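Can a witness be recalled after a committee hearing if the transcript contradicts them?

Posted in Government & Parliament by trerow_resident

I sat through a provincial committee hearing on Thursday about the Pokgate land transfer. The deputy minister said under questioning that he had not discussed the appraisal with the regional office before it was tabled. The regional director's written submission, which is posted on the committee page, describes two calls on that subject.

My MLA's office told me the record "speaks for itself" and would not say more. Is there a formal mechanism for dealing with this, or does it depend on whether the chair feels like it? I would also like to know whether the draft transcript can be altered before it becomes final.

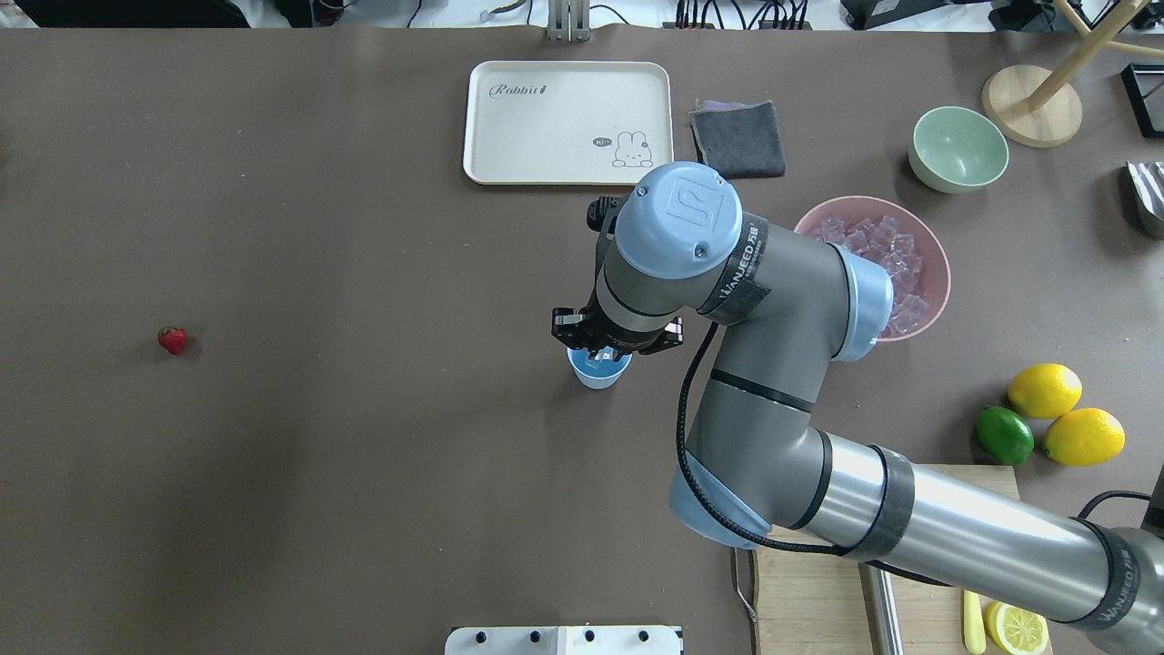
The witness was not sworn in, as far as I could hear. The audio feed dropped for a while at the start, so I may have missed it.

Laine Ķēniņš

There are separate procedures for the two things you are asking about.

Recall: a committee with the power to send for persons can invite or summon the same witness again. Any member can move the motion and it passes or fails on a majority vote. The chair cannot normally do it alone, though the chair can write to the witness asking for clarification, and the reply is usually tabled. In practice the letter comes first. Expect wording such as "I wish to correct an answer given to the committee".

Transcript: witnesses and members may suggest corrections to the draft for misheard words, names and figures. They may not change the substance. If the witness said "no", it stays "no". Compare the draft against the audio if you can get it.

On the oath: in most Canadian legislatures an unsworn witness is still expected to tell the truth, and deliberately misleading a committee can be treated as contempt of the legislature. A perjury charge is a different matter and generally needs sworn testimony. Contempt findings against officials are rare. Intent is hard to establish, and "I did not recall the calls" is the usual defence.

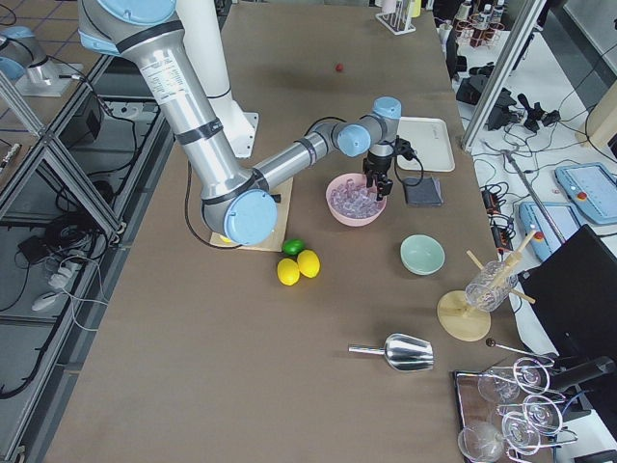

Write to the committee clerk, not only your MLA. Cite the page of the submission and the time in the recording, quote both passages in full, and ask that the letter be distributed to all members. Keep it to a page. The clerk will not rule on the merits but will normally circulate correspondence that is in order.

boersma_2566

They never get held to account. Same thing happened with the Ristora lease and the committee just moved on to the next item. You could file a freedom of information request for the call logs, I suppose. Mine took until August.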